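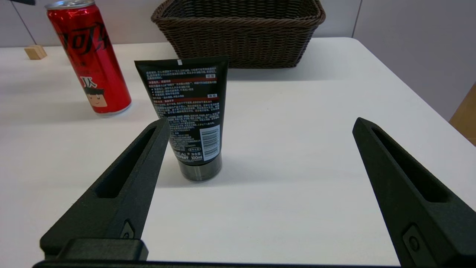 Re: Ferry and then bus, or fly?

3 comments · 12 shares

Geetha Panicker wrote on May 19, 2023:
> We land in the morning and have to be at the guesthouse the next night.
> Wendy says the overnight ferry is fine, but Akihiko got stuck at the
> port for six hours. Is the bus on the other side reliable? And do they
> still want the paper arrival card?

Geetha,

I took the ferry last October and would do it again. A cabin berth was 200 more than a seat – worth it, as the seat lounge keeps its lights on all night. Boarding was an hour late.

The bus leaves from behind the customs shed, not from the main road where the map shows it. It's over 600 kilometers to the guesthouse, with two meal stops. Seats are numbered but the driver ignored that. Bring small bills for the toilets.

Yes to the paper card. They had no pens at the desk, and they wanted the guesthouse address written out in full. The officer kept half of mine and stapled the other half into my passport. Don't pull it out, they ask for it when you leave.

I don't know about flying. Imogen did it in spring, so ask her about the baggage limit.

Jae-hoon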